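Progress report to the fund, second period
Covers April through 11th September
4 min read

You asked for a plain account of where the Lockyer workshop project stands, so I will start with the part I like least. We said in the last report that the storage and upkeep side would be sorted by the end of this period. It is partly sorted. I would call it half, and the people who did the shelving would call it more than that, and you can judge from what follows.

The money first. Of the equipment line, $1,807 has been spent on covers, sleeves, shelving and cleaning supplies. The receipts are with the quarterly accounts. I have no quarrel with the shelving. It went up in 2 weekends, it holds what it was supposed to hold, and the long wall of the room can be reached again without moving three other things first. The cleaning supplies were cheap and will last us into next year.

The covers are where I have doubts. The original plan, which I signed, assumed that covering everything between sessions would cut the time lost to cleaning. The figure in the application was taken from the Fedard catalog, and I should have pushed harder on it at the time. A supplier who sells covers will tell you that covers save time. In our own room, the first month after the covers arrived was no quicker than the month before. The second was a little better. I would not want to see that written up as a result, and I have asked that it stay out of the newsletter until we have a full season behind it.

Some of the trouble is habit. A cover that gets pulled halfway over and left bunched up at one end keeps the dust off whatever was already clean. We have had the talk about this more than once. There is now a closing-up sheet by the door with 12 lines on it, which I think is too many. People sign the bottom without reading the middle. My proposal is to cut it down to 6 and to put the covers first.

The Hiltis fabric is heavier than the old sheets and stays put better when the door is open. It also costs more than we were quoted, and the difference came out of the small tools line. I mention this because the small tools line was already thin, and I don't want it to look as though we simply bought fewer tools out of caution. We bought fewer because the cloth went over.

Shares 6 | Comments 2

On the rubber parts, the picture is mixed. The application grouped boots, sleeves and seals together under one heading as "protective items," and that was a mistake of mine. A fabric cover can be shaken out in the yard. A ribbed boot has to be wiped fold by fold, and the grooves hold on to grit long after the ridges look fine. It is slow work and people don't volunteer for it. When the cleaning rota says "boots done," what it tends to mean is that somebody went over the outside with a rag.

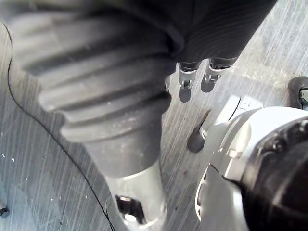
I would also like us to stop treating scuffs as damage. Two replacement requests came in over the summer on the strength of light marks along the raised folds, and I turned both down. Marks on the surface of thick rubber tell us very little. What would worry me is a split at the bottom of a groove or a collar that no longer sits snug on its metal, and neither request mentioned either one. Sisov offered us a discount if we replaced the whole lot at once. I said no to that as well, and I would say no again unless someone can show me a part that has failed.

Bare metal has been less of a headache. The polished pieces wipe down quickly and show at a glance whether they have been done. Cutouts and openings take longer, and a cloth alone won't reach the inside edges. We have ordered brushes. They were due in August and have not come.

For the next period I am asking for no new money. I would like permission to move what remains under "covers" back into small tools, and to split "protective items" into fabric and rubber so the next set of numbers means something. I would also like to drop the hours-saved target until we have counted the hours properly. At present it rests on a sales figure and two uneven months, and I can't defend it if your board asks.

The revised budget sheet is attached, with the moved amounts marked in the right-hand column - please check those before the rest.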